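Ticket 4000 - Peltent river gauge reading wrong, trip bookings on hold
Opened June 18, 2002. Priority: high
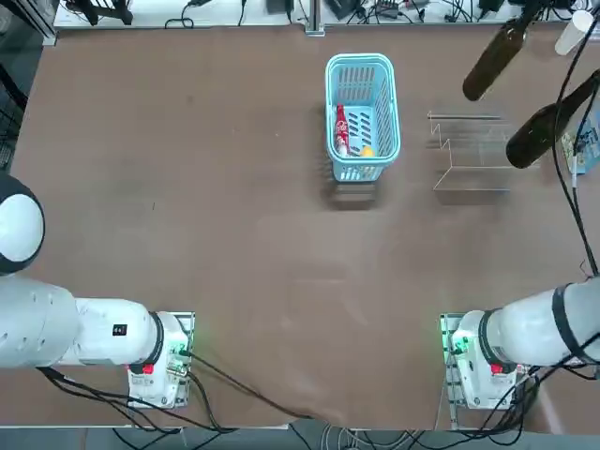
Problem: the level on the bookings page for the Grerance stretch is stuck at 189 cm. Has been since breakfast. Canoe parties put in above the second rapid and the guides go by that number. Rang the landing at Onyeka, they say the painted board reads way lower than that, gravel bar is showing. So the page is wrong, not the river.

Effect: bookings page closes the upper put-in by itself when the level is over the limit. Two parties sent home already. Third one waiting at the campground and not happy.

Tried so far
- reloaded page, same
- logged out and in, same
- different computer in the front office, same
- rang the gauge line direct. Picks up, reads out 189, hangs up. So it's the gauge or the box on the bank, not our page

Reply from Gerkau support
Please check the battery in the bank box and tell us the status code on the little display. Do not press reset yet, it wipes the log.

Update
Drove out. Road is slow past the slip, one lane. Box is dry inside, door seal ok. Battery fine as far as I can tell, display is lit. Code is 128. Did not press reset.

Reply from Gerkau support
128 means the float has not moved for a long time. Usually the float is hung up in the stilling pipe, or the intake at the bottom is silted. Can you get to the pipe?

Update
Can get to the top of it. Took the cap off, shone a flashlight down. Float is sitting high and crooked, there's a stick jammed beside it plus a lot of wet leaves. Same thing as February after the flood, that time we left it a week and it cleared itself. Not waiting this time.

Fished the stick out with a bent tent pole. Float dropped right away. Display went down a bit then stoped again, still too high agianst the board.

Reply from Gerkau support
Sounds like the intake too. Flush with clean water from the top, slowly, and give it 30 minutes to settle. Then read the board and the display at the same moment and send both.

Update
Flushed with four buckets. Muddy at first, cleared by the last one. Waited the 30. Board and display now agree. Code gone.

Page still says 189 though??

Reply from Gerkau support
Page holds the last value until the next scheduled call. You can force it - Settings, Gauges, Call now.

Update
Did that. Page is right, upper put-in open again. Told the campground, third party is loading up.

Still to do
- mesh cap for the pipe, ours has a hole you could get a thumb through
- can the page show the time of the last reading? would of saved the morning
- ask Onyeka to phone in the board reading daily till we trust it

Leave open till the next rain pls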